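Switching from academia to pharma process development, worth it?

temba_58
Posted 9:14 pm

Hi all, long time reader, first time starting a thread. I'm a fourth-year biology PhD student and I've got an offer (well, a verbal one) for a process development job at Gastier, at their Wodurstead site. My advisor would love me to do a postdoc. I keep going back and forth and my roommate is sick of hearing it, so now it's your turn!
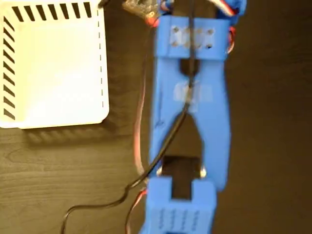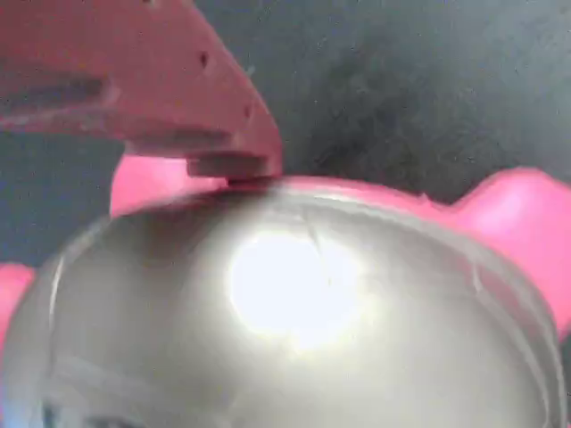

So the job would be upstream work, mostly cell culture, growing up batches and figuring out why one run gives you plenty of protein and the next one sulks. I love that kind of puzzle. What scares me is closing the door on ever running my own lab. Has anyone gone back after a few years in industry?

pipetteparade
Take the job. I did 4 years of postdoc and applied to 21 faculty positions. Two interviews, no offers. I'm in industry now, I sleep, and I have a dentist.

Yanling Yu
I'd push back on that a little. I liked my postdoc a lot and it's where I learned to write. If temba_58 wants a lab someday, going straight to Gastier makes it harder. People do come back, but the ones I know kept publishing, and plenty of companies won't let you.

pipetteparade
Sure, but "harder" than what? It's already a lottery. My last posting had 267 applicants (the chair told me, which was kind of her I guess).

slowcentrifuge
Ask about publishing BEFORE you sign. At Trunura we had to send every poster abstract through legal and it took more than 58 days once. I missed the meeting.

temba_58
Oof, ok, adding that to my list. Yanling, did you know you wanted to teach when you started the postdoc?

Yanling Yu
No idea at all! I figured it out in my second year, covering a class for someone on leave. Also, verbal offers can vanish. Get it in writing before you tell your advisor anything.

slowcentrifuge
Seconding that last part. And ask if the start date can move, because thesis edits always run over.

temba_58
They said March is fine. I'm calling HR tomorrow morning and I'll post what they say about papers.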